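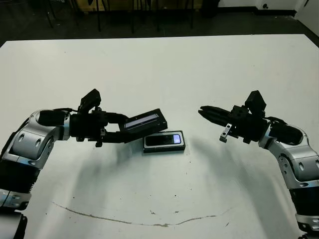 **Nouhaila Gaber**
*Moderatorin, Unterforum Schreibtisch & Ablage*

Hallo ihr Lieben, ich sortiere endlich meine schwarzen Kästen und komme mit der Schublade nicht klar. Die Größe ist ja ganz ähnlich, aber obenauf unterscheiden sie sich: einer hat das lange hellgraue Fenster, der andere ist oben dunkel und glänzend und hat am Ende das kleine Display, das so schön bläulich-weiß leuchtet. Auf dem weißen Tisch sehe ich das alles prima, in der Schublade (innen 50 cm breit, dunkel gebeizt, ein Erbstück von meiner Tante) greife ich ständig daneben. Stapeln oder nebeneinander? Und wie beschriftet ihr schwarze Sachen, ohne dass es nach Lagerhalle aussieht?

---

**milovan_t** schrieb:

Nebeneinander, bitte! Ich hatte früher alles gestapelt, immer brav Kante auf Kante, und irgendwann waren die glänzenden Deckflächen voller feiner Kratzer, die ich bis heute jedes Mal sehe, wenn die Sonne reinkommt. Leg Filz in die Schublade, am besten hellen, dann hast du gleich den Kontrast von deinem Tisch.

---

**Zettelnawal** schrieb:

> Nebeneinander, bitte!

Da muss ich widersprechen, lieber Milovan. Bei mir liegt seit Jahren alles übereinander, dazwischen ein Stück Mikrofaser, und da ist kein einziger Kratzer. Nebeneinander klingt wunderbar, solange man zwei Kästen hat, bei neun ist die Schublade voll und der Locher wohnt wieder auf der Fensterbank. Zum Beschriften nehme ich einen weißen Lackstift, aber nur auf der Stirnseite, und ganz klein.

---

**milovan_t** schrieb:

Lackstift auf Glanz? Den kriegst du doch nie wieder runter. Und Mikrofaser sammelt Krümel, die reiben dann erst recht. Mit 800er Schleifpapier wollte ich meine Kratzer mal wegpolieren, fragt nicht, wie das danach aussah.

---

**MounirB** schrieb:

Ich misch mich mal ein, obwohl ich selbst eher zur Sorte Schuhkarton gehöre. Von Staniforth gibt es Einsätze mit verschiebbaren Stegen, ich habe im Juni 24 Euro dafür bezahlt und würde es wieder tun. Man stellt die Kästen hochkant rein wie Bücher, damit ist der Streit oben eigentlich erledigt. Miss aber vorher die Höhe, bei mir ging die Schublade erst nach etwas Gefeile zu.

---

**Nouhaila Gaber** schrieb:

Hochkant, darauf bin ich gar nicht gekommen! Danke euch, auch fürs Zanken. Hellen Filz hole ich trotzdem, und beim Lackstift traue ich mich noch nicht, vielleicht erst mal ein Klebepunkt. Mounir, welche Höhe hat dein Einsatz denn innen?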